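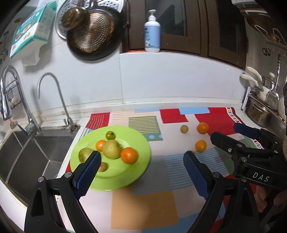
I own one plate that I would call a fruit plate, and I own it by default. It came with the apartment, it is the green of a highlighter that has given up hiding, and every other plate in the cupboard goes with something. So fruit gets the green one.

The trouble is that I shop for fruit the way other people adopt cats. I went down to the market in Siltdale for oranges. I came home with oranges, and also with several things that were next to the oranges. Ferhat Altıntaş, who has the stall by the bus shelter, charges by the bag and has no interest in what you put in it, and I grew up in a house where leaving air in a bag was considered a moral failing.

The plate does not hold a bag. I've known this since June, when I moved in, and I have approached the problem fresh every week. A kiwi will stay wherever you put it, thanks to the fuzz. An orange will not. Two oranges on a flat plate will find the rim within minutes, and if you add a third they seem to vote on it.

My current system, if you want to be generous, is this. Big thing in the middle. Kiwis toward the outside as wheel chocks. Small round things in whatever gaps are left, and whatever doesn't fit goes on the tablecloth and is referred to as "the overflow."

The tablecloth lives on the kitchen counter because I don't have a table in there. I bought it in Wadberg for 18 dollars, from a woman who told me it would hide stains. It would hide a body. There are red blocks and pale blue blocks and stripes, and a border that looks like somebody was using up the last of every color in the building. Put an orange down on it and you have to go looking for it, which I suppose is a kind of portion control.

I did try being serious. There's a three-tier stand in the Quintela catalog that I've had open in a tab for 26 days now, and the tab is as close as it will get to my kitchen. It would have to go by the sink, and the sink already has opinions about how much room it needs.

So every few days everything comes off and I start over, mostly to find out what has gone soft.
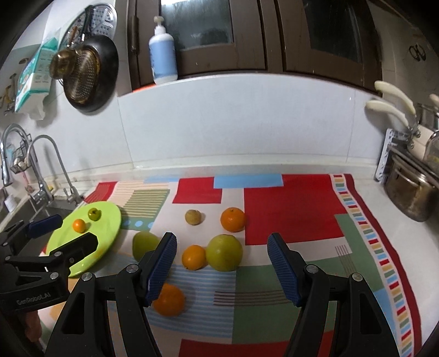 Pomelo on the cloth, two small ones still holding the plate.

The pomelo is the real problem. I buy one every winter on the grounds that it's a lot of fruit for the money, and then I walk past it for two weeks because peeling it is an evening. My mother used to do one in front of the news and hand out the pieces. I do it over the sink, swearing, and eat the whole thing standing up.

The old lemon I'm keeping. A wrinkled lemon is still good for tea, and I'm told by the internet that it's good for cleaning a kettle, so it will sit there until I own a kettle worth cleaning.

If anyone has a method for oranges on a flat plate that doesn't involve a bowl, the comments are open. I know about bowls. Mine has the onions in it.

Recent posts
The onion bowl, a history
Kadmont bus, upstairs, front seat
I have alphabetized the spices and regret it
What I thought a colander was for
Soup for one, four days running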